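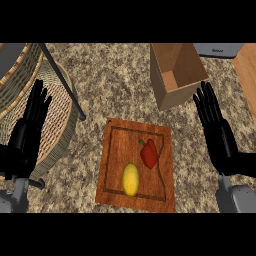
Five fingers lose to two in Stinberg's simulated kitchen, mostly

20 Feb 2026

The human hand has had a good run as the thing robot makers most want to copy. A comparison published this week by Stinberg, which builds test software for robot arms, suggests that copying it is still a costly way to pick up a lemon.

The company put three end effectors through the same set of kitchen jobs in simulation: the Ikach, a five-fingered humanoid hand used in pairs; the Perron, a two-jaw parallel gripper of the sort found in any packing plant; and the Tisent, a soft three-fingered gripper that closes like a tulip. Each ran 4000 attempts, split evenly between tidying jobs, such as lifting fruit and vegetables off a chopping board and into a basket or a cardboard box, and a second group that Stinberg calls "awkward", a word the report never quite defines but which anyone who has opened a kitchen drawer will understand.

On the tidying jobs the two-jaw gripper won without much fuss. Out of 2000 attempts it dropped or missed 612. The Ikach hands, with many more joints and a price to go with them, dropped or missed 827. The soft gripper landed between the two and is dealt with in a single paragraph, which must have hurt.

Peppers caused most of the grief. A pepper is wide at one end, narrow at the other and slippery all over, and the humanoid hand had a habit of closing its thumb a moment before the rest of the fingers arrived. In the physics engine, this sends the pepper off across the worktop at some speed. Lemons were better behaved, although a lemon lying right up against a pepper was scored as a separate problem, and a harder one.

The report is fair to the loser. Once the work moved on to the awkward jobs, the order flipped. Turning a board round by its edge, holding a box flap open with one hand while filling the box with the other, and steadying a basket all suited the five-fingered pair. The parallel gripper could manage the flap only by pinching it, at which point the flap was held and the arm was in the way of everything else. Stinberg gives no single overall score, on the grounds that the answer would depend on how often a kitchen needs its flaps held.

Controllers made a larger difference than the company had expected. The Ikach hands were driven first by a controller that treats each finger separately, then by one that groups the fingers into a handful of stock grips. The second was quicker and failed less often, and it is the version used for the published figures. Ikach users who prefer the first are invited to send in their settings, and the wording of the invitation suggests that several already have.

There is the usual warning about simulation. Simulated fruit does not bruise, and simulated rubber does not wear out by Thursday. Friction was set to one value for each material and left alone, which flatters the rigid grippers, and the soft fingers of the Tisent were modelled as a chain of stiff links, which the report admits is a bit like modelling a pillow as a bag of rulers. The camera view was also the same for all three, even though the larger hands hide more of what they are reaching for.

Stinberg says it will repeat a smaller set of the jobs on real arms, with a real chopping board and real vegetables. The task files and scoring scripts are free to download for anyone who would like to lose a pepper at home. The full report, including the single paragraph on the Tisent, is on the company's website.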